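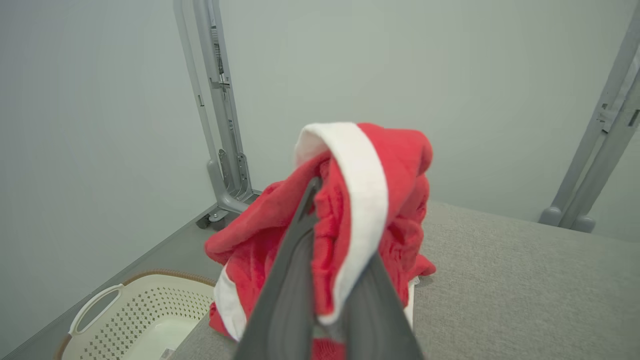
On Sunday, lirum-east wrote:
> The petition went in with 2,000 signatures and the clerk's notice still
> says it is short. The charter says 2,000. I don't see what there is to
> discuss. Can the council refuse to set a date for the recall vote or not?

It can't refuse, but the clock hasn't started. Two separate tests apply in the Kalden charter and the notice only mentions the first one by name.

1. Total count. 2,000 valid signatures from anywhere in the town. The clerk has accepted this part.

2. Ward count. At least 500 of those must come from the ward of the member being recalled. The sheet attached to the notice puts Lirum at 499. One short is short.
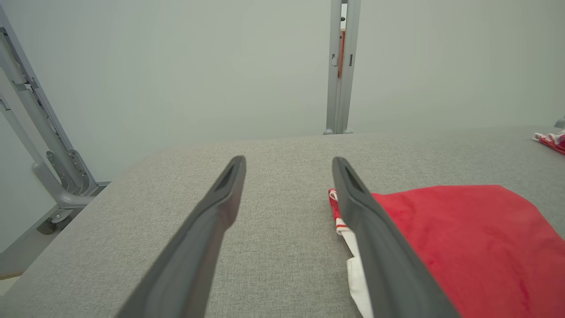 3. Cure period. After a notice of shortfall, the petitioners have 11 days to file more signatures. These go on a supplementary form, and the old form will be rejected even if the signatures on it are good. The period runs from the date of mailing – check the postmark, and don't use the date at the top of the letter.

4. Setting the vote. Once the clerk certifies both counts, the council has to name a date at its next regular meeting. That is a simple majority of members present. If they can't agree, the date defaults to the next scheduled town election.

> Also, the scanned sheets from the Jelínek Street table show as
> "unmatched" in the Granex report. Are those just thrown out?

No. Unmatched means the software didn't find the address on the roll. The clerk has to look at each one by hand before striking it. I would ask in writing for the list of struck lines. If any Lirum entry was struck without a hand check, you may already be over 500 and the cure filing becomes a backup. File it anyway.

On the quorum question from earlier in the thread: the rule is still four members, and a member facing recall counts toward it. That member can't vote on the date. I had this wrong in my August message, so please go by this one.
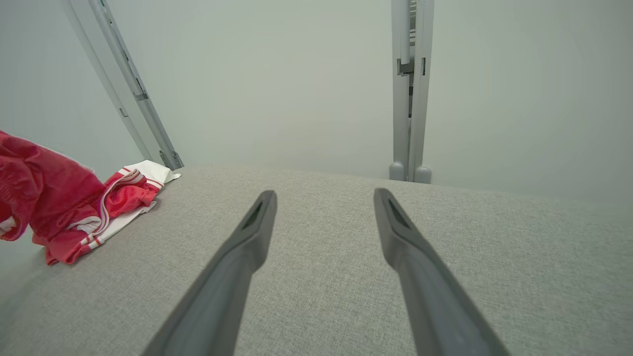 R. Haldane
List archivist, Kalden Charter and Procedure list

Replies go to the whole list by default. Please trim quoted text and keep the ward name in the subject line. Posts held for moderation are released at 4 p.m.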